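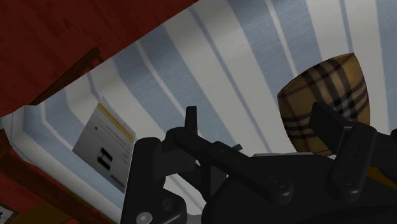
Getting your first clean pick in Flilside with the Leka starter pack

Updated 27 July 2025

I've been running Flilside on my own desktop since the spring, and the Leka starter pack is the first add-on for it that I'd hand to a friend without writing them a page of warnings first. So of course I'm writing a page anyway. This walks through installing the pack, loading a soft-surface scene, setting up the wrist view, and teaching the arm to pick up one object by hand control. Set aside an evening. If you've used any simulator with a two-finger gripper before, you'll be done well before that.

I paid for the pack myself. Fincombe, who make both Flilside and Leka, don't know I'm writing this.

What you need

Flilside, any version new enough to show a Packs tab in the main window
The Leka starter pack (20 dollars when I bought it)
A game controller with two sticks, wired if you have one
A graphics card that can keep the wrist view smooth. Mine is old and it copes, with shadows turned down
Room on the drive. The pack unpacks to 38 separate scenes, and each one brings its own textures

You can drive everything from the keyboard, and I did for the first week. Please don't. Rotating the wrist with the bracket keys while moving down with Page Down is a miserable way to spend time, and a cheap controller fixes it.

Installing the pack

Open Flilside and go to Packs, then Add from file. Pick the Leka archive as you downloaded it and leave it zipped. The progress bar stops near the end and sits there for a good while as it builds the collision shapes. Let it. I killed it the first time thinking it had hung, and then had to delete the half-built folder by hand before it would try again.

When it's done you'll see a Leka heading in the scene list. Open Settings, Physics, and check that Soft Contact is on. The pack is supposed to switch it on for you, but on my machine it didn't, and things slid around as if the whole bedroom had been waxed.

Choosing a scene

Start with one of the striped fabric scenes. They're my favorite part of the pack! Most beginner scenes give you a gray table and a colored cube, and you learn to pick up a colored cube from a gray table. With the Leka scenes you get patterned fabric, wood trim along the side, a raised rim to stay clear of, and everyday clutter with a pattern of its own.

The stripes are useful, too. When you're looking down past the fingers it's hard to judge how far you've moved, and a set of bands running at an angle behind the gripper gives your eye something to measure against. I got much better at small sideways moves once I stopped staring at the fingertips and began watching which stripe they were over.

Two objects are worth knowing by sight. One is the plaid barrel-shaped thing in tan, brown and cream, which I'll be using as the target below. The other is a white card with an orange-yellow band along one edge. Leave the card alone for now. Thin flat things are the hardest pick in the pack and you'll only get cross.

Setting up the wrist view

Go to Views, New, Attach to tool. Flilside offers you a default position that sits far too high up the arm, so you see a lot of wrist and not much of what you're reaching for. Bring it in closer and tilt it until you can see both fingers, the linkage, and a good patch of the surface past them.

Yes, the gripper will fill a big piece of the view. Mine takes up the lower half. You get used to it very fast, and having the fingers large and close is what lets you see whether they're straight before you close them.

Save the view with a name you'll recognize. Then save the project as well, as views are stored in the project and not in the pack. (I lost mine twice.)

Set the controller up like this:

Left stick: move across the surface
Right stick, up and down: raise and lower
Right stick, left and right: turn the wrist
Right trigger: close the fingers
Left trigger: open them
Either bumper, held: slow mode

Slow mode is off until you bind it. Look under Input, Modifiers. Set it to the lowest speed offered.

The pick, step by step

1. Press Home and wait for the arm to settle. The fingers should be open. If they aren't, tap the left trigger.

2. Move across until the target is between you and the far side of the scene, staying high. Don't lower anything yet.

3. Turn the wrist so that the fingers will come down on opposite sides of the barrel. With a round object you can be a little off and still get it, and that's why I like it as a first target.

4. Hold a bumper and lower. Go down in short pushes on the stick and let go between them. When the tips are past the widest part of the object, stop.

5. Check the outside view. From the wrist, one finger will often hide the bottom of the target, and it's very easy to believe you're lower than you are. A quick glance at the side view settles it.

6. Close with a gentle squeeze of the trigger. Watch the force readout in the corner. Once it starts climbing, hold your finger where it is and let the number level off.

7. Raise straight up, still in slow mode, until the target has clearly left the fabric. Then let go of the bumper and carry it wherever you like.

8. Lower, open, back away upward. Press Stop Recording if you were recording.

Do it 3 times in a row before you move on. The first good pick might be luck.

When it goes wrong

The target rolls away as the fingers close. You've come down off center, and one finger is touching well before the other. Back up, shift toward the side that touched first, and try again.

The arm shudders close to the fabric. You're pushing into the soft surface. Raise until it stops. If it shudders in mid-air, Soft Contact and your step size are fighting, so set Physics, Step to Fine.

The fingers close on nothing. Too high! See step 5. I still do this.

The arm stops dead near the side. It has reached the rim or the wood beside it. Go up, over, and come in again from the open side.

Recording and playing back

Every run can be saved as a take, and a take can be replayed with the objects shifted a little each time. In the Takes panel, choose Replay with variation and begin with a small shift. I left it going overnight with 3000 replays queued, and it got through the lot without a crash, which made my week. Sort the results by final height of the target and you can see right away which ones dropped it.

If you want to hand the takes to a training tool, export them with Bogdan, the free converter that installs alongside Flilside. It's a plain little window with one dropdown and one button. Choose your project, tick Include wrist view, and let it run. Check the first exported take before you do the rest, as the wrist box clears itself whenever you switch projects.

What I like and what I don't

The surfaces are lovely, and they behave like something you'd really find at home. The gripper model has its screws, pivots and linkage modeled, so you can see the parts move as it closes. Loading is quick after the first time.

On the other side, the manual is thin, and the part about force limits refers to a menu that has been renamed. Small printed text on objects comes out too blurry to read, so don't plan a label-reading project around this pack. I'd also love a few scenes with dimmer light. Fincombe's release page lists a lighting update for August, and I'll redo the section on views once I've tried it.

Next up for me is the card. My best result so far is sliding it up against the rim with one fingertip and catching the edge that lifts, and when I can do that more than one time in five I'll write it up on a page of its own.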